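Vemska 47 Condenser Tumble Dryer
Installation and User Guide

Section 4: Preparing the dryer for first use

Read this section after the dryer has been levelled and connected as set out in Section 3. The steps apply to both the free-standing model and the model supplied with the Girnex stacking kit. Where the two differ, this is stated.

4.1 Before switching on

1. Leave the dryer upright and unplugged for four hours after it has been moved into place.
2. Open the door and remove the printed card, the spare filter and the bag of fittings from the drum.
3. Check that the water tank is pushed fully home. A click is felt when it is in position.
4. Check that the lint filter is seated in the door opening with the arrow facing the drum.
5. Wipe the inside of the drum with a damp cloth. Do not use bleach, cream cleaner or wire wool.
6. Plug the dryer directly into a wall socket.

CAUTION: Do not use an extension lead, a plug-in timer or a multi-way adaptor.

Note: On stacked models, fit the safety strap before the dryer is switched on. The strap is packed with the Girnex kit and not with the dryer.

4.2 Setting the language and clock

1. Turn the dial to any programme. The display lights and shows the word LANGUAGE.
2. Turn the dial until the required language is shown, then press OK.
3. Set the hour with the dial and press OK. Set the minutes in the same way.
4. Press and hold OK until the main display appears.

The clock does not change itself in spring and autumn. To correct it later, press Options and OK together, then repeat steps 3 and 4.

4.3 Running the first load

The first load should be a small one of cotton items that have been washed and spun. Bath towels are suitable. Do not run the dryer empty.

1. Shake each item out and lay it flat to check for pins, coins, loose threads and care labels that forbid tumble drying.

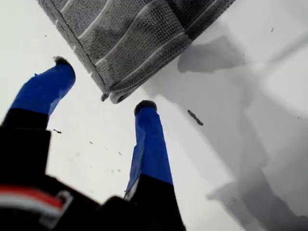
Figure 4. Towel above a white surface.

2. Place the items in the drum one at a time. Do not fill the drum beyond the line marked on the inside of the door.
3. Close the door firmly.
4. Select Timed Warm and set the time to 90 minutes.
5. Press Start. The drum turns briefly in each direction before heating begins.
6. When the display shows END, open the door and remove the load.
7. Empty the water tank and clean the lint filter.

A slight smell may be noticed during the first two loads. It comes from the protective coating on the heating parts and will fade.

CAUTION: The inside of the door and the metal rim of the drum become hot in use. Keep small children away from the dryer while it is running and until it has cooled.

CAUTION: Never place in the dryer any item that has been in contact with cooking oil, petrol, white spirit, wax or hair products unless it has first been washed in hot water with extra detergent.

4.4 If the dryer does not start

Display is blank: check the wall switch and the fuse in the plug.
Display shows DOOR: open the door, clear any fabric caught in the seal and close it again.
Display shows TANK: empty the water tank and push it fully home.
Display shows LOCK: press and hold Options until the key symbol goes out.

If the fault remains, switch off at the wall and contact the service desk. Have the serial number ready. It is printed on the silver label inside the door. Do not remove the back panel. Doing so ends the guarantee.

4.5 Registering the guarantee

Complete the card supplied in the drum and return it to the retailer, who will stamp the lower half and hand it back. Dryers installed in shared laundry rooms are covered by the Yeoman service agreement and need not be registered by individual residents. In these buildings, faults should be reported to the managing agent in the first instance.

Section text checked by Meriem Abdel Rahman and Nigel Heywood, Technical Publications. Revised May.

Continue to Section 5: Choosing a programme.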